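Trevaskis Road on the way to Hallar – worth the detour?

Posted in: Drives and Day Trips

bronwyn_mahuika
Friday, August 30, 2019

Hello everyone, I've been reading along for ages and finally have something to ask. 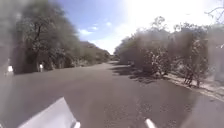 My sister and I are driving over to Hallar next month for a family lunch (her side of the table has grown to 11 now, so you can imagine the amount of food in the trunk) and I'd love to take Trevaskis Road instead of the highway. We used to go that way as kids, windows down, fighting over the radio, and I remember the long straight part with the trees close in on both sides and the hill ahead that never seemed to get any nearer. I know it adds time. What I don't know is what the surface is like these days past the Warine turnoff, and if there's anywhere decent to stop for coffee. We'll be in her little hatchback, which sits very low and complains about everything.

Bronwyn Mahuika

gravelgus
Member, 3245 posts

Welcome, Bronwyn! You'll be fine in the hatchback. The straight is good and smooth, and after the Warine turnoff it gets patchy for 6 miles or so before you come down into Hallar. Take that bit gently and your casserole will survive. I've driven it in much worse cars than your sister's, including one with a door held shut by a dog leash, and I never got stuck.

For coffee there's the bakery in Warine, next to the feed store. Go before noon if you want a cheese scone.

pinecone_patty

Oh, I love that road! We take it every time we visit my father-in-law and I always ask my husband to slow down so I can look at the trees. There's so much shade, and in the summer it's a real relief after the open country. I do think it has lost a little something since the big storm in 2000, when a lot of the old ones came down on the Warine side, but the younger growth has filled in nicely and my kids don't know the difference.

marlow77

I'm going to be the grump here. It's a pretty road, sure, but I wouldn't send anybody down it just for the view. It's trees, then more trees, and a hill. If you have hot food in the car and people waiting on you, take the highway and spend the extra time with your family.

Also please be careful toward evening. No center line on that straight last time I went, and folks do drift over when they think they've got it to themselves. Deer too.

gravelgus
Member, 3245 posts

marlow77, you say that every time somebody mentions Trevaskis Road, and I still say you're missing out. Trees and a hill is exactly what some of us are after! I'll give you the deer, though. Two of them walked out in front of me last fall, slow as you please, and stood there looking at me like I was the one trespassing.

marlow77

Fair enough. I'll admit the little white posts along the side are a help when the light is going. I'd still be off that road before dark.

tess_in_miltico

Chiming in from Miltico, where I drive the patchy stretch twice a week for work. I disagree with Gus a little on "fine" – there's one dip just past the creek that will scrape a low car if you've got a full trunk. Keep to the left side of your lane there and crawl. Otherwise no trouble at all.

And the bakery is closed Mondays, so check which day you're going.

bronwyn_mahuika

Thank you all, this is so kind! I read the whole thread out to my sister over the phone and she has decided we're going over on Trevaskis Road in the morning, with a scone stop, and coming home on the highway, so I hope that keeps both camps happy. We'll watch for the dip, Tess. The trifle is riding on my lap either way.

Patty, I'd forgotten all about the storm. Do you remember if the picnic pull-off survived it? There used to be a table there where our mother handed out egg sandwiches.

pinecone_patty

The pull-off is still there, on the Hallar end! It's a newer table, but we had our lunch at it in August and it was lovely. Bring a cloth, it gets sticky from the sap.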